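Laundry Recordings Continue at the Tendale Annex
Learning Systems Group

The Learning Systems Group has entered the second stage of its household tasks program, in which a two-armed robot is guided by a trained operator through ordinary chores while its cameras and joint sensors record the motion. The recordings are used as examples for a learning system, known within the institute as Uresis, which is intended to carry out the same chores without an operator. The present stage deals with laundry. Members who attended the April meeting will recall that the first stage, devoted to setting a table, closed with 726 accepted recordings.

Laundry was chosen at the request of the program's partner, Dranska, which is interested in how cloth can be handled in homes and small care residences. Cloth presents a problem that plates and cups do not. A plate keeps its shape wherever it is placed, and a recording of one plate has a good deal in common with a recording of the next. A shirt takes a different shape every time it is put down, and the collar or hem that an operator would like to grasp may be folded under or turned inside out. The system must therefore be given many examples in which the same garment starts from a different position.

Bindu Rajan, who directs the laundry stage, has set a target of 2,000 accepted recordings before training begins in earnest. Each recording covers one short task from start to finish, such as moving a garment between a basket and a seat. Operators work in pairs, with one guiding the arms and the other resetting the garments and keeping the log. They change places after every 50 recordings. The group adopted this rule after reviewing the table-setting material, in which the later part of a long shift showed noticeably more hesitation over each grasp.

The recording area is furnished simply, with gray upholstered seating and a basket on the floor. Views from the wrist and from the head are stored together for each task, as the wrist view shows the cloth between the fingers and the head view shows where the arms are in relation to the furniture.
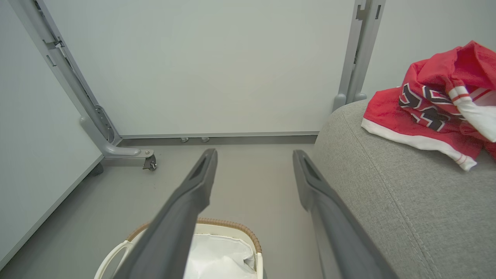
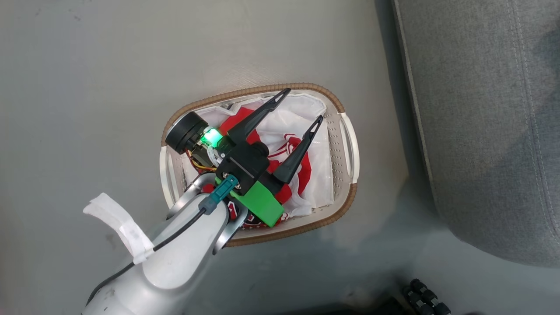
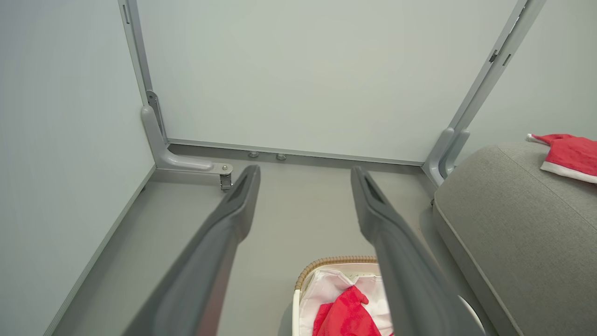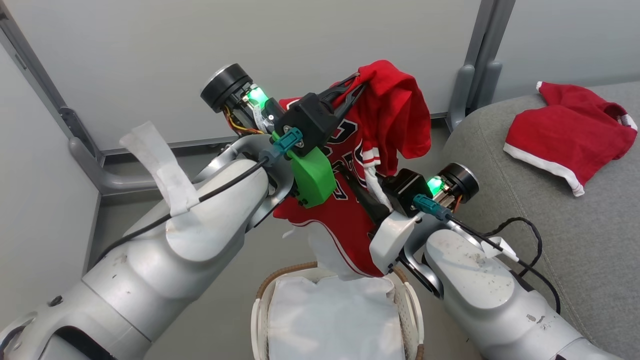 Work at the laundry station, with the rattan-style rim of the basket in view from each camera.

What Counts as an Accepted Recording

Every recording is reviewed by someone other than the operator who made it. Wumpini Abugri and Sowmya Alva share this duty and apply a written standard that was revised before the laundry stage began. A recording is accepted when the task has been completed, all camera streams are present, and the arms have remained within their permitted range. A garment that slips and is picked up again does not disqualify a recording. The reviewers mark the slip and the second grasp in the log, and the training staff have asked that such passages be kept at full length. A system that has only been shown clean attempts has little to draw on when its own attempt goes wrong.

Recordings are set aside when the operator pauses for an extended time, when a person reaches into the area during the task, or when the spoken instruction does not match what was done. The last of these has been the most frequent cause so far. An operator may be told to place a garment on the seat and, finding the basket closer, place it there. The motion may be perfectly good, but the label attached to it is wrong. Ms. Alva now reads the instruction back before each task, and mismatches have become less common.

Starting positions are drawn from a printed list prepared by Kumaresan Poojary. The list states which garment is used, where it lies, and whether it is spread, folded, or dropped. Mr. Poojary asks that resets follow the list even where the result looks awkward, and that any departure be written down at the time.

Storage and Access

Completed sessions are copied each evening to the server in the Subramaniam Building. Files should not be kept on the station computer overnight, and portable drives may not be used to move them. Staff from other groups who wish to consult the table-setting recordings may apply to Zodwa Swanepoel, stating the purpose and the length of time for which access is needed. The laundry recordings will be opened on the same terms once review is complete.

Call for Operators

The group is seeking two additional operators from within the institute. No background in robotics is required. Training takes place at the annex and consists of a safety briefing, supervised practice with each arm separately, and supervised practice with both arms together. Practice recordings are not added to the collection. Applicants should be able to commit to regular shifts through the end of the stage and should have the agreement of their supervisor.

Applications may be left at the annex reception desk, marked for the attention of Ms. Rajan. Staff who would like to observe a session before applying are asked to arrange a time with her in advance, as the number of people allowed near the station during recording is limited.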